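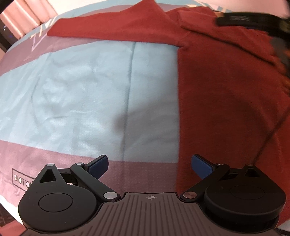 Baiba Grīnberga wrote under my last post to ask whether anybody without an engineering degree could put one of these handheld grippers together, and whether the Trireck kit was worth the money when you can print most of the parts yourself. Good questions, Baiba, and I'm sorry it took me so long to get to them (July has been a lot).

So, the putting together. The kit came from Vandness in one box with three little bags of hardware, and the instructions are clear right up until the linkage arms, where they suddenly assume you've done this before. I hadn't! I put the left side on backward, took it apart, went and had a sandwich, and got it right on the second go. All told it was 3 evenings at the kitchen table, and I'm slow and I like to chat while I work. If you've ever built a bookcase and still liked the people in your house afterward, you'll be fine.

As for printing your own, sure, if you have the printer and the patience. I priced it out and would have saved a little, but I'd have had to hunt for the pins, and I'd rather be using the thing than shopping for it.

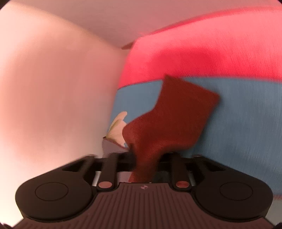 I've been working on fabric with it most of the week, as I'm hoping to teach the Grara arm on my desk to tidy up after me one day, and for that it needs a whole lot of examples from a patient person. My goal is 800 picks by the end of August. Hard little objects are easy and kind of dull. Cloth is where I learn the most, and the fuzzy dark red one is my favorite so far, pinched at the bottom and standing up out of the jaws like a flag. A slippery scarf I tried on Tuesday was a different story and I said some words.

My gripes are small ones. The handle gets tiring before my brain does, and the Rashidi software that reads the recordings wants to update itself every single time I open it. Support at Vandness took two days to answer me but the answer was kind and complete, and they mailed me a spare pin without my asking.

Would I buy it again? Yes, and I'd get the longer cable.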